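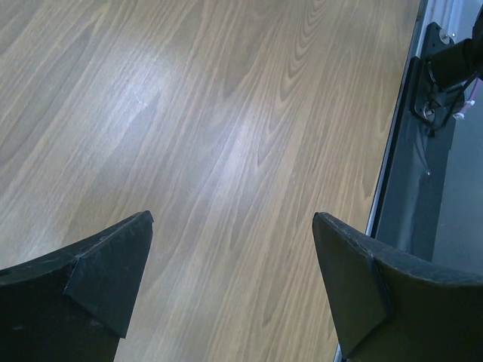 Fig. 3. Tabletop with a light wood grain.

3. Setting up the machine

This section covers the Jurncombe sewing machine from the moment it comes out of the box to the first row of stitches. Allow an evening. The box says you can be sewing in minutes, but the box was written by a different department.

3.1 Choosing a table

The machine will sit on any table that is flat, steady and strong enough for a cast metal object with a motor in it. Kitchen tables do well. Card tables do badly, and glass ones make a noise you will come to dislike.

1. Put the table where the mains lead reaches the socket with some slack. An extension lead is allowed if it is fully unwound. A lead left coiled on its drum can overheat.
2. Press down on each corner in turn. If the table rocks, fix it now. At full speed a small rock becomes a walk, and the machine walks to the left.
3. Leave space behind the machine for the work to travel into. A curtain that meets a wall halfway through its hem will stop, and the needle will not.
4. Sit down. Your elbows should be level with the tabletop. If they are up by your ears, use a cushion.

Note: A polished top can be marked by the rubber feet, particularly in a warm room. The felt mat (part 1339) goes under the machine with the fluffy side down. Fluffy side up, it works as a sledge.

CAUTION: Keep the foot pedal on the floor. People do put it on the table and press it with an elbow, and we have had the letters.

3.2 Unpacking

5. Lift the machine by the handle on top. The handwheel on the right looks like something to hold and is not.
6. Take off the strip of orange tape over the needle bar. There is a second strip under the presser foot. If the machine hums and does nothing when you first switch on, you have found the second strip.
7. Open the accessory drawer and check that you have three bobbins, a packet of needles, the small screwdriver, the lint brush, the zip foot and the seam ripper. The seam ripper will get more use than the rest of the drawer put together.

If anything is missing, write to our Sternesham office with the number on the base plate. Please don't send the machine. It has happened more than once, and the postage upset everyone.

3.3 Winding the bobbin

8. Put a reel of thread on the spool pin and push the cap on behind it.
9. Take the thread round the tension disc at the top left, then through the hole in an empty bobbin from the inside out.
10. Put the bobbin on the winder and push it to the right until it clicks. The needle should now stay still when the motor runs. If it is still going up and down, the click was something else.
11. Hold the loose end and press the pedal gently. After a few turns, stop, snip the loose end off close, and carry on until the bobbin is full.

Note: A bobbin wound loosely will feel spongy when squeezed. Unwind it and start again. You can ignore this advice, but the seam won't.
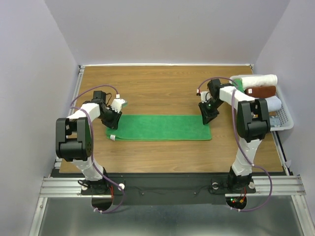 3.4 Threading the top

The upper thread follows a route which seems to have been laid out by someone avoiding a relative. Every stop on it matters all the same.

12. Switch the machine off. Raise the presser foot. With the foot down, the tension discs are shut and the thread will lie on top of them and do nothing useful.
13. Turn the handwheel towards you until the needle is at its highest. Always towards you. Turning it the other way tangles the thread underneath, where you won't see it until later.
14. Bring the thread down the right-hand channel, round the bottom and up the left.
15. Hook it through the take-up lever, go back down, and pass it behind the wire above the needle.
16. Thread the needle from front to back. Cut the end of the thread at a slant with sharp scissors. Licking it is not covered by this manual, though we all do it.

CAUTION: Keep fingers away from the needle whenever the power is on. Small children and cats will take an interest in the pedal.

3.5 A test seam

Don't begin on the thing you bought the machine to make. Find something that has already led a full life, such as an old pillowcase, and practise on that.

17. Fold the cloth double and slide it under the presser foot. Lower the foot. Forgetting to lower it gives you a bird's nest of thread on the underside and an education.
18. Set the stitch dial to 3 and the top tension to the middle mark.
19. Hold both thread ends behind the foot for the first few stitches, then let go.
20. Press the pedal slowly and guide the cloth. Do not pull it. The feed teeth move the cloth along, and if you help, the needle bends and then snaps.

Turn the cloth over and look at both sides. Loops underneath mean the top thread is too slack, or more often that it missed the take-up lever at step 15. Rethread before touching the tension dial. Most faults reported to us as tension are step 15.

3.6 Thick cloth

For denim, canvas and the hems of other people's school trousers, fit the heavy needle (part 1621) and lengthen the stitch. Go over the lumpy part of a seam by turning the handwheel by hand. The machine will manage up to 6 layers of ordinary cotton. It will not manage carpet, whatever your brother-in-law has read.

3.7 Putting away

21. Switch off at the wall, raise the needle and leave a scrap of cloth under the lowered foot.
22. Brush the fluff out of the bobbin area. There will be more than seems possible.
23. Coil the lead loosely and put the cover on.

Oiling is dealt with in Section 4. Owners of the older Tanasarn model should use the oiling chart in their own handbook, as the holes are in different places and two of them are not for oil.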